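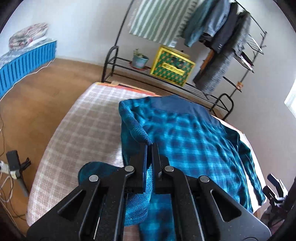
Call for participants: does the label on your clothes tell you anything?

Ranlow Consumer Review is looking for 30 households in and near Itdale to take part in a three-month look at clothing care labels. We start in March.

We'll say up front that we have our doubts about the whole subject. Care labels tell you to wash cold, wash separately, dry flat, keep away from this and that. Most people we know ignore them and their clothes seem to survive. Then again, most people we know also own a sweater that would now fit a cat. Somebody is wrong and we would like to find out who, with something better than the usual online survey filled in by people hoping to win a gift card.

Last year we asked readers to write in about clothes that shrank, faded or fell apart. We got 2,829 replies. They made good reading and very poor evidence. People write in when they're angry. Only 501 of them could tell us what the label had said, and we suspect a good number of those were guessing.

What you would do

You pick six things you already own and wear: shirts, pajamas, a fleece, kids' clothes, whatever goes through your wash in a normal month. For three of them you follow the label to the letter. For the other three you do what you always do. We measure each item at the start and again at the end, and you keep a short paper log of every wash and dry in between. Abhishek Dwivedi runs the measuring sessions, which are on Saturdays at our office on Ojeda Street, second floor, no elevator. If the stairs are a problem, tell us and we will come to you.

Please don't buy anything for this. We don't want new clothes, and we don't want you switching detergent halfway through because your sister-in-law swears by something.

Who we want

Adults who do their own laundry, at home or at a laundromat. We're short on laundromat users and on people who line dry, so if that's you, say so. Renters, big families, people living alone, all fine. You don't have to care about laundry. We would almost prefer it if you didn't.

We can't take anyone who works for a clothing maker, a detergent company or an appliance store, or who lives with someone who does.

What you get

$75 when you finish, paid by check. Nothing for dropping out in week two, though you are free to do so and we won't call you about it. We don't replace ruined clothes, so leave out your grandmother's coat.

Who pays for it

Our subscribers. Plalo, the app company, offered to sponsor the project in return for seeing the results first. We said no. Gaétan Gauthier, who edits the Review, will publish the results even if they come to nothing — and they may well come to nothing.

How to apply

Write to Delia Figueroa at our office or leave a message at the front desk. Give your name, a phone number, where you do your wash and how often. A few lines will do. We will call everyone back, including the people we turn down.

Posted Feb 6, 2019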